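Mending in December
Posted by Weronika Jabłońska
December

I have been trying to get through the mending pile before the end of the year. It had reached the point where I was buying socks instead of darning them, and the pile had its own chair.

Most of what was in there was small. Two hems, a lining that had come away at the armhole, a pillowcase with the side open. I do these in the evening after supper, usually with the radio on, and I stop at nine because after that my stitches get long and I have to take them out the next day.

The thread I use for nearly everything is a gray cotton polyester from Tanoli, the shop by the bus station. Stanisława Nowicki taught me to use gray years ago, when she ran the alterations counter at Brellita and I worked Saturdays on the register. Her view was that a mid gray disappears into most colors better than a bad match does. She kept 69 spools in a drawer and used three of them. I have tested this on green, brown and a dull purple and she was right on all of them. It does not work on white or on anything shiny.

Denim is its own problem. I use a size 16 needle on the machine and go slowly over the seams, turning the wheel by hand where there are more than four layers. If the back of the presser foot drops lower than the front, the stitches bunch up, so I put a folded scrap behind it to keep it level. You can buy a plastic piece for this. The scrap is fine.
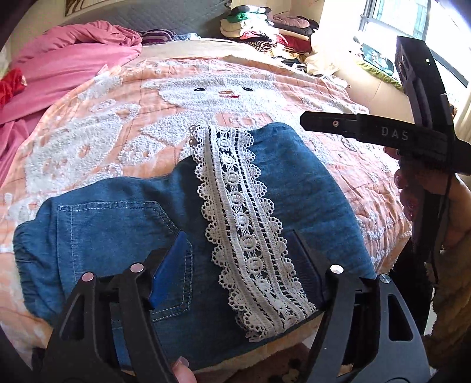 For thin spots I patch from the inside. I cut the patch an inch bigger than the worn part on every side, round the corners, and baste it in place with big loose stitches. Then I run the machine back and forth in rows, following the direction of the weave. The first few rows always look too far apart. I leave them alone and fill in on the second pass.

I tried iron-on patches for a while. The ones from Drevus held for about 60 washes on a work apron, then started to lift at one edge, and once that starts they pick up lint. I still keep a pack for pockets.

Zippers I no longer do myself. I did three last winter and each one took a whole evening, and one of them still has a wave in it near the bottom. The woman at the dry cleaner charges a fair price and has them back by Friday.

What is left on the chair now is a wool coat with a torn pocket bag and a sweater with moth holes at the cuff. The coat is simple enough - the bag just needs replacing with a piece of plain cotton, and I have plenty of that. The sweater I am less sure of. I have yarn in close to the right color but it is thicker, and I may have to split it into plies. I did that once with a hat and the yarn kept breaking, so I will try a short length first and run it over a bit of beeswax.

I also need to oil the machine. It has started making a dry clicking sound on the way up, and the manual says every ten hours of sewing, which I have gone well past.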